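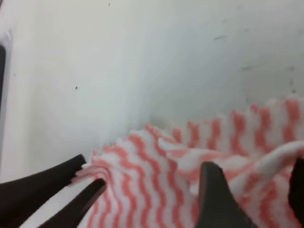 Re: [larkalville-home] Towels coming out stiff and gray

Hello all,

I read the message from last week twice, and I want to answer it because we had the same trouble in our building on the Tenness side.

> We moved to Larkalville in the spring and since then all our
> towels became stiff like cardboard. The white ones are now
> gray. I use the same powder as before, the Jafri one, and the
> same program at 60 degrees. I already tried double powder and
> it is worse. Is it the water here? Should we buy a softener
> unit? The shop wants 600 for it and this is a lot for us.

Yes, I believe the water is a big part of it. The water in this town is hard, and on our side it is harder than near the river. But please do not buy the unit yet. I would first try some cheaper things.

First, the double powder. I did the same mistake. In our case the extra powder did not rinse out and stayed in the cotton, and this made the towels stiff and also gray. I went back to the normal dose for hard water, as it is written on the side of the box, and not more.

Second, I washed all the towels 3 times without any powder, only hot water, with a small cup of white vinegar in the softener drawer. In the first wash there was foam on the door glass, although I had put nothing in. The third time there was no foam. Please do not mix vinegar with bleach, this is dangerous.

Third, I stopped with fabric softener. It makes the towel feel nice for the hand but after some months ours did not take the water from the skin any more.

About the spin: our machine is an old Wevex and it offers 1000 as the highest speed. I use this for towels and then I shake each one hard before I hang it. It sounds like a silly thing, but the loops stand up again and it makes a difference. If you dry on a radiator, they will be stiff again whatever you do. On a line with a little wind is better.

The gray color is slower. Ours needed maybe two months to get better, and two old towels never became white again, so now they are for the floor.

One question from me to the others. Does somebody know if the water company still sends the hardness figures by mail if you ask? I had a paper from them in October but I can not find it, and the number on their web page is for the whole district.

Greetings from the Tenness side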